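Robot Learning for Manipulation
Lecture 8 handout: Learning to grasp by self-supervised trial
Course instructor: Manikandan Lobo. Laboratory sections: Ferdinand Ammann.
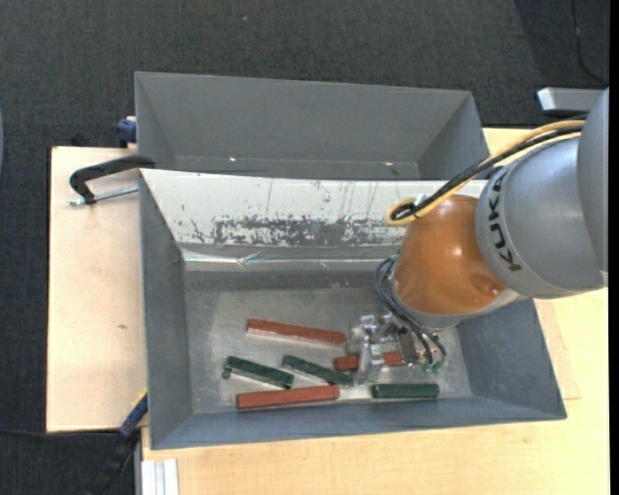
The previous lecture treated grasping as a geometry problem. Given a model of the object and a model of the gripper, one searches for contact points that resist an outside force. The approach is well understood, but it depends on knowing the shape and position of the object with some accuracy. Today we take up a second approach, in which the robot attempts grasps, records whether each attempt succeeded, and trains a network to predict success from the camera view alone.

1. Setting up the problem

Let the state s be an overhead view of the bin. Let the action a be a planar grasp: a position (x, y), a rotation of the gripper about the vertical axis, and a jaw opening. The height of the grasp is read from the depth value at (x, y) and lowered by a fixed offset. The reward r is 1 if the gripper holds an object after the lift, and 0 otherwise.

We wish to learn a function Q(s, a) that estimates the probability that r = 1. Because each attempt is treated as a single step, there is no discounting and no bootstrapping. The problem is a contextual bandit, and students who have read ahead to the chapter on full reinforcement learning should take care not to bring in terms that do not apply.

For a parallel gripper, a rotation of 180 degrees gives the same grasp. The angle is therefore represented over half a turn only. Leaving this symmetry out of the model does not make training fail, but it wastes data.

2. Where the labels come from

The gripper closes, the arm lifts, and the distance between the fingers is read. If the fingers have closed completely, the attempt is labeled a failure. If they have stopped short of full closure, it is labeled a success. No human labels are used.

Two kinds of label error should be noted.

False success. A finger has caught on something other than an object, or has stalled before closing. The measured distance is greater than zero although nothing is held.

False failure. The object was held at the moment of lifting but slipped before the reading was taken. Whether this is an error at all depends on the definition adopted. In this course a grasp that does not survive the lift is a failure.

3. The two-bin arrangement

A system that learns from its own attempts needs a supply of objects to attempt. With one bin, each object removed must be put back, and a person must be present if the objects are not returned automatically. With two bins, the robot picks from the first until it is empty and places each object in the second. The roles are then exchanged. Collection may continue for long periods without a person at the table.

The arrangement has a further effect on the data. A full bin gives cluttered states in which objects lie against or across one another; a nearly empty bin gives isolated objects. Each exchange passes through the whole range. Students should consider whether this mixture matches the conditions under which the trained policy will be used. In general it does not, and Section 5 returns to the point.

Sloped bin walls tend to guide objects toward the middle, but an object resting flush against a wall remains difficult, since one finger has no room to descend. Bar-shaped objects are especially affected. A bar can be grasped across its narrow side at many positions along its length, and almost nowhere along its long axis if the jaw opening is limited.

4. Exploration

At the beginning of training, Q is uninformative and random grasps rarely succeed. Three schedules are compared in the readings.

Uniform random. Positions and angles are drawn without reference to the state. Coverage is good; the success rate is low.

Heuristic start. Positions are drawn only where the depth view shows something above the floor of the bin. This is the schedule used in the Pallico baseline, and it is the one required for the laboratory.

Probability matching. Once a first model has been trained, actions are drawn in proportion to Q. Attempts then concentrate where the model expects success, while less likely grasps still receive a share.

The greedy choice is reserved for evaluation. Data gathered only by the greedy policy contain few informative failures, and a model retrained on such data often becomes overconfident.

5. A worked result

The laboratory data set, Stulau, contains 906 labeled attempts. Of these, 700 are used for training and 206 are held out. The split is made by bin exchange — all attempts between two exchanges stay on the same side. Splitting by single attempt would place nearly identical states in both sets and give an accuracy that is too high.

Students will find that held-out accuracy is a poor guide to picking performance. Accuracy is measured over the actions that were tried. Picking uses the action with the highest predicted value, and the maximum over many candidates favors those the model has overestimated. Reports must therefore give both quantities, in separate tables.

6. Assignment

Train the network supplied in the course folder on the 700 training attempts. Repeat with the angle represented over a full turn. Plot held-out loss for both, and explain the difference in no more than one page. Then list 13 held-out attempts on which the model is most confidently wrong, and state for each whether you believe the label or the prediction to be at fault.

Written work is due at the start of the next laboratory section. Requests for time on the arm should be sent to Mr. Ammann. Students who have not completed the safety briefing may not enter the work area while the drives are enabled.

Reading for Lecture 9: course notes on off-policy evaluation, first two sections.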